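Kerside Parcels: notes for anyone using the set
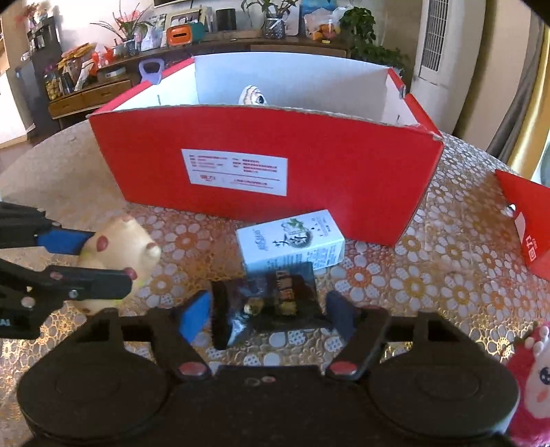 Red box open on the table, snack packet and green-leaf carton in front.

Hello, and thank you for taking an interest in the Kerside set. It is a collection of pictures of parcels being packed and unpacked on ordinary tables, put together over one long November by Sérgio Calado and a few patient friends. I have tried to write down everything I wished I'd known when I first opened the folders, so do forgive me if I go on a bit.

What's in it

The set holds nearly 2000 pictures, sorted into 8 folders by the kind of parcel. Trenport has the big open boxes with small groceries, Brirnen is mostly padded envelopes, and Barrientos is a mixture of gift boxes and tins that I never quite managed to split up properly (sorry!). The other five are smaller and have plain numbers for names.

The groceries are the part I'm fondest of. Snack packets are shiny and crumple as soon as they're held, cartons keep their shape, and the two side by side make a good pair for anyone interested in how soft and stiff packaging differ. There is plenty of printed card too, with a fair amount of Chinese lettering on boxes, flaps and labels. We haven't typed any of it out. If you read Chinese and fancy helping, I would be very glad to hear from you.

How things are named

Each picture has a line in contents.txt giving the folder, the main container and whatever loose items are nearby. We kept the words as plain as we could: box, carton, packet, flap, label, tin. A flap that has come away from its box is listed on its own as "flap, loose". Things half hidden inside a box are put down as "small item" unless we were all agreed on what they were, and there was a good deal of friendly arguing over that.

Known problems

Folder 6 has 20 pictures with no line in the contents file. Picture 1921 is listed twice, once as a carton and once as a packet - the carton line is the right one. Some of the shiny packets have glare across the lettering, so please don't lean on them for reading text.

Using it

Help yourself for study, teaching or just pottering about. A mention of the Kerside set is always nice. Corrections can go to Sérgio, who keeps the master copy and answers most evenings after supper.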